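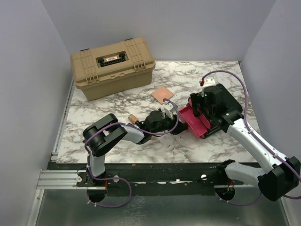

Small parts storage rules change at Zostley repair room

The shared repair room at Zostley will move to a single storage system for small parts in March, ending the mix of jars, tins and personal boxes that has built up on its shelves. Under the new arrangement each bench is assigned one latching plastic toolbox for hand tools and one open tray for work in progress. Loose items may stay on a benchtop only while a job is under way.

The change follows a stocktake of the room's 11 benches, which found duplicate tools at seven of them and unlabelled offcuts at nine. Most of the offcuts were sheet metal, circuit board blanks and cork. Material of uncertain origin will be held for one month and then sorted for reuse or recycling.

Toolboxes must have a carry handle on the lid and a label fixed to it. The label is to carry the bench number, written in permanent marker. Boxes already in the room may be kept if the latches close properly and the lid sits flat. Those that fail will be replaced from a supply ordered through Pradau, the hardware wholesaler that also provides the room's fasteners and abrasives. Users who prefer their own box can bring it in, provided it fits the shelf bay, but it will be subject to the same labelling rule.

Trays will be colour coded by type of work. Magenta has been set aside for electronics, including bare and copper-clad board, and grey for general mechanical jobs. Green trays are for timber and cork. A tray left on a bench overnight has to carry a job card, and trays without one will be emptied into the holding bin at 7 am. Trays are not to be stacked while they hold board material, as copper faces scratch easily and fingerprints left under a second tray will tarnish.

Cork is treated separately in the new rules. The room keeps a stock of cylindrical corks for use as file handles, soft stops and sanding blocks, and these have tended to end up in toolboxes, where they pick up oil from cutters and pliers. Corks will now be stored dry in a lidded tub beside the sink. Any cork marked by oil or flux should be discarded.

Board material will be kept flat in paper sleeves, sorted by thickness, in the drawer unit next to the guillotine. Squares cut to common sizes can be taken without charge. Full sheets remain on the price list and need to be signed out at the front desk.

The benchtops themselves are not being altered. The marble-patterned surfaces fitted last year have proved easy to wipe down, although the grey veining makes small screws and clipped leads hard to see. A magnetic sweep will be hung at each end of the room, and users are asked to run it over the bench before putting a toolbox back on the shelf. Copper and brass offcuts will not be picked up by the sweep and should be brushed off by hand.

Flesora, the neighbouring textile workshop, will adopt the same tray colours so that items can pass between the two rooms without being relabelled. The branch room at Mekonnen will follow once its shelving is finished.

Shelf bays will be relabelled over 2 evenings, during which the repair room will close at 7 pm. Tools left outside a toolbox at closing time will be moved to the front desk for collection.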